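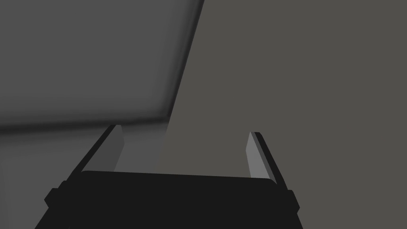

How to make a cold ginger and lemon infusion

3 min read

Many of our customers at Ekby ask me how to prepare a cold infusion which is not bitter. The method is simple, but it needs patience.

You will need 500 ml of cold filtered water, one spoon of dried ginger pieces, a strip of lemon peel and a jar with a lid. I use our Nikumstead ginger, but any good dried ginger is fine.

Step 1. Boil 100 ml of the water and pour it over the ginger. Cover it and wait five minutes. This opens the flavour.

Step 2. Add the other 400 ml, cold from the fridge, and then the lemon peel. Take only the yellow part – the white part gives a bitter taste.
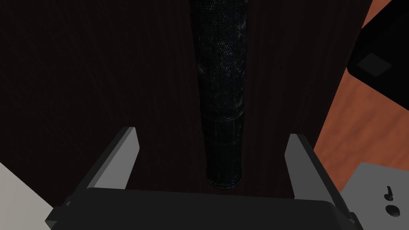 Step 3. Close the jar and put it in the fridge in the evening. At seven in the morning it is ready. If you forget it until lunch, the colour will be darker and the taste quite strong, so add a little water.

Step 4. Strain it and drink it the same day. Honey should be mixed in before the drink is cold, otherwise it stays at the bottom.

For a softer flavour, replace half of the ginger with Lungu lemongrass. I prefer this one in November, when the evenings become warm.

Contact us | © Ekby Teas, 26 Miston Road | Back to top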